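Winter coats and knitwear: what's in, what's been altered and when to collect

The winter rail went out at the Zutthorpe shop this week, and the online shop has been updated to match. There are 45 coats this year, all of them pre-worn, in sizes 8 to 22. Most are wool or a wool blend. The padded ones are on the separate rail by the fitting rooms, as they take up too much room with the others.

Long coats have come in more than short ones. If you are under five foot three and have been put off by the length, ask about having one taken up. Sihan Lü has done several already this month and is happy to pin one on you before you decide to buy. Taking up a lined coat costs £17 and needs a week. An unlined one is quicker. Sleeves are priced separately, and a coat with a working cuff button will cost more than one without, so bring the coat in and let her look at it.

The colours are mostly camel, navy and dark green. We had two in red and both went on the first morning. A few people have asked for grey. We have some, but they are all in the larger sizes at present. More are due from the Su warehouse before the end of the month and we will put them straight out.

Knitwear

Jumpers are sorted by weight this year. The fine knits that fit under a blazer are on the first shelf, the mid-weight ones below, and the chunky ones are folded in the window. Please don't hang the chunky ones at home. They drop at the shoulder and you end up with a point in the sleeve that won't steam out.

We've had a lot of questions about bobbling. All knitwear bobbles a bit under the arms and where a bag rubs. A small comb will deal with it, and we sell them at the till for £3. Do it on a flat surface with the jumper dry, and go in one direction. The battery shavers work too but are easy to catch on a loose stitch, and Sihan has mended a fair number of holes made that way.

The Ziria cardigans are back. They are the ones with the deep pockets and the covered buttons that sold out in the spring. They come up large. If you are between sizes, take the smaller one, and if you want to wear it belted over a dress, go down again. There are three colours, oatmeal, rust and black, and the black is a slightly thinner yarn than the other two.

What to wear with them

Baoshan Hou has changed the outfits on the stands near the door. One has a long camel coat over a roll neck and straight jeans, with a flat ankle boot. Another uses a Grelatari pleated skirt with a mid-weight jumper half tucked in at the front. The skirt has an elasticated back and is lined, so it doesn't cling to tights. Everything on the stands is for sale, including the scarves, but please ask us to take things down for you. The hands on the new stands come off very easily.

If you would like help putting something together for an office party or a wedding, Baoshan is in on Thursdays from ten until four. You don't need to book and there is no charge. It helps if you bring the shoes you plan to wear.

Bringing things in to sell

We are taking winter items only until the new year. Coats, knitwear, boots, wool skirts and heavier trousers are all welcome. Please leave summer dresses and sandals at home for now, as there isn't space to store them. Items should be clean, with all buttons present and zips working. Check the pockets. You get 40 per cent of the selling price as cash or half as shop credit, and credit has no expiry date.
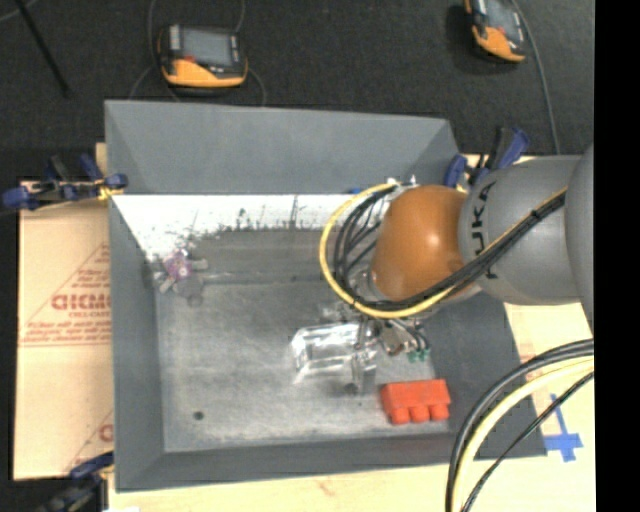

A large grey bin with a scuffed floor, seen from above.

Since the spring you have brought in 1,058 items between you, and most have found a new home. Anything unsold after eight weeks can be collected, or we will pass it on to the textile bank. If you want yours back, tell us when you drop it off and we will write it on the ticket.

Alterations before Christmas

The last day to hand in alterations for Christmas is the 8th of December. Hems and simple repairs may be possible after that, but anything with a lining won't be. Evening wear should come in as early as you can manage, with the right bra and heels for the fitting.

Finished work is kept behind the till under your surname. Please bring your ticket. If someone else is collecting for you, let us know their name beforehand. We are open until seven on the two Thursdays before Christmas and at the usual times otherwise.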